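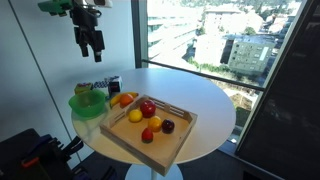

Photo: Nayara Tavares

Well, the coffee mornings are back, and I can't tell you how glad I am to be writing that sentence again! After a long winter of everybody staying home with their own kettles, we opened up again in April with our first get-together of the year, and the turnout was so much better than I had let myself hope for. By half past ten we had run through all 14 of the good mugs and were borrowing from the choir's cupboard (thank you, choir, they have all been washed and put back).

For those who are new to Midard, the coffee morning started as a way for people on Cletska Lane to meet the neighbors they only ever waved at. You don't have to live on the lane anymore - you don't even have to drink coffee. Natanael Pacheco brings a big pot of mint tea from his own garden, and there is usually something with cinnamon in it, though I make no promises.

A good deal of the talk this time was about the seed swap. We have nearly 27 kinds of seed promised so far, mostly beans and tomatoes, and we would dearly love some flowers to go with them. If you saved any zinnias or sweet peas last fall, please put them in an envelope with the name and the year written on it. Last spring I planted what I thought was basil and grew a very healthy row of something I still can't identify.

The other bit of news is the bench fund, which now stands at $1,385. That gets us two benches along the creek path, and Nayara is asking around about prices for a third - do let her know if you have a favorite spot for it.

Doors open at ten, same as always. Bring a friend, and bring a mug if you can spare one.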